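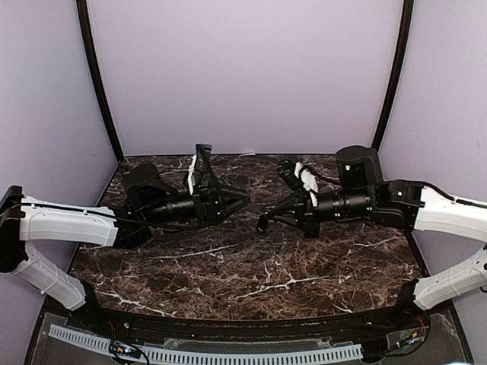 Dark brown top with tan and white veining, pale walls behind

Marble-look countertops: is anyone still happy after a few years?

corkpot_78
Posted 2025-01-18
We're redoing the kitchen and I keep getting told that a dark marble pattern "hides everything." The sales guy at the Drastivberg showroom said it three times in one visit, which made me trust it less each time. He wants $2962 for the run under the window plus the short return by the stove. The pattern is a Corkovia one called Inedar, almost black with brown veins. I've only seen it on a sample the size of a paperback. Does the hiding claim hold up in a real kitchen?

grout_and_about
Depends what you want hidden. Crumbs, yes, you'll never see them, and then you put your sleeve in them. Flour, no. Hard water, definitely no. We had a near-black top in our last place and every glass left a ring you could see from the hallway. I wiped that thing more than I've ever wiped a white one.

Neelam Joshi
I'll disagree with that a little. Ours is dark with a lot of veining and the busy pattern does break up water spots. A solid black shows everything. Busy dark is a different animal. We've had it since April and I wipe it once a day, after dinner.

grout_and_about
Since April isn't a few years though. Come back when the shine has gone off it by the sink.

Neelam Joshi
Fair, but you said rings from the hallway, and I don't get rings from the hallway.

oldhinge
What bothers me is the repeat. On the printed stuff you'll get one big white vein, and then six feet along there's the same big white vein with the same little fork in it. Once you spot it you can't stop. Ask to see a full length before you pay for anything. If they won't show you one, I'd wonder why.

corkpot_78
He told me the repeat is "not noticeable." Did not offer a full length.

oldhinge
There you go.

Deepak Chaudhary
I fitted kitchens for 17 years and I think people fuss too much about the repeat. You'll have a toaster, a kettle, a dish rack and a pile of mail on it. What matters is the seam at the corner. With strong veins running across, a seam looks like a mistake no matter how good the fitter is, the vein just stops dead. Plain or speckled patterns forgive a seam. Ask where the join goes and get it drawn on the quote.

Also, that price. Does it include the cutout for the sink? Mine never did unless somebody asked.

corkpot_78
Just checked. It says "standard preparation." No mention of a cutout.

Deepak Chaudhary
Then assume no.

tansy_b
Going the other way here. I love mine and would buy it again. The kitchen is small and gets light from both sides, and the walls are a pale gray, so the dark top doesn't make it feel like a cave. My sister put the same thing under brown cabinets and it does.

grout_and_about
How old is yours?

tansy_b
10 years. It has one chip by the dishwasher and that was me with a cast iron pan.

grout_and_about
OK, that's a better answer than I expected. Which brand?

tansy_b
No idea, it came with the house — the receipts the sellers left us were all for the furnace.

corkpot_78
Thanks all. I'm going to ask for a full length and a drawing with the seam on it, and get the cutout in writing. Still not sold on "hides everything." My wife wants to put flour on the paperback sample tonight and see.

Neelam Joshi
Try tap water too, and let it dry by itself. Post what you find, even if it proves me wrong.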